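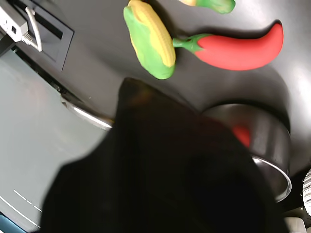

Archivo > Juguetes y cocinitas > Mensajes

Buscar en la lista... Ir

Asunto: Re: verduras de juguete para la cocinita

¡Hola a todos!

Elspeth Haldane escribió:
> ¿Alguien tiene verduras sueltas? Mi hija solo quiere
> hacer sopa y nos quedan 3 piezas.

Elspeth, yo te mando las mías encantada. Están la mazorca, con su hojita verde y los granos con relieve (¡me encanta!), y el chile rojo, largo y brillante, con la punta hacia arriba. La olla de acero me la quedo, que aquí seguimos guisando a todas horas, jaja. El envío son 87 pesos, ¿te va bien? Pásame tu dirección y lo llevo a correos por la tarde.

Un abrazo,
Maite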